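Budgeting for a second set of handheld grippers, buy now or wait?

mesham_bushra
Posted 10/08/2023

Hi all, long post, sorry in advance! We're a small group in Mesham collecting kitchen demonstrations (setting out dishes, clearing up, that kind of thing) and I've been handed the job of planning next year's equipment. We have four handheld grippers now and I'd like to get to eight. My worry is that I'll spend everything on the grippers themselves and then find there's nothing left for finger pads, mounts and batteries, which is more or less how last year went.
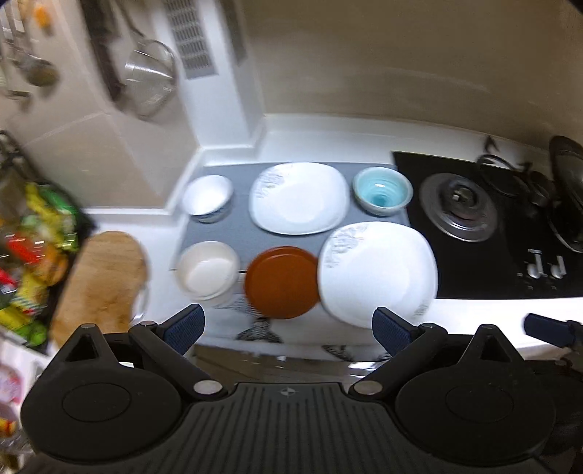
The other thing is dishes. Our people work in ordinary home kitchens, with bowls and plates of all sizes, and I never gave the tableware a line of its own. Wajid (my brother, he does our books) thinks it should come out of petty cash. I'd love to hear how the rest of you handle it.

keegan_mcp
Welcome! I'd put pads first, before anything else. We bought 162 spares in April and I felt a bit silly signing for them, but I haven't regretted it once. And do get the tableware its own line, even a tiny one, or you'll be arguing over every cereal bowl until Christmas.

W_Paracha
I'm going to disagree with Keegan a little, in a friendly way. Pads are cheap and they ship fast. What held us up was mounts, so if the money is tight I'd buy two grippers instead of four, bringing you to six, and keep a full set of mounts on the shelf. Ours came from Dernorent and the wait was dreadful.

keegan_mcp
Fair enough on the mounts, though you've got a workshop down the hall and we have to order everything!

junaid_l
Has anyone rented? Dronila quoted us by the month and for a short project it looked pretty sensible to me.

W_Paracha
Only if you're sure it's short, Junaid. Ours was short too, and then it ran all winter.

mesham_bushra
Thank you all so much, this is a big help. I'm leaning toward six with the extra mounts, and I'll ask Dronila for a price on the other two. Wajid has given in on the dishes, by the way :)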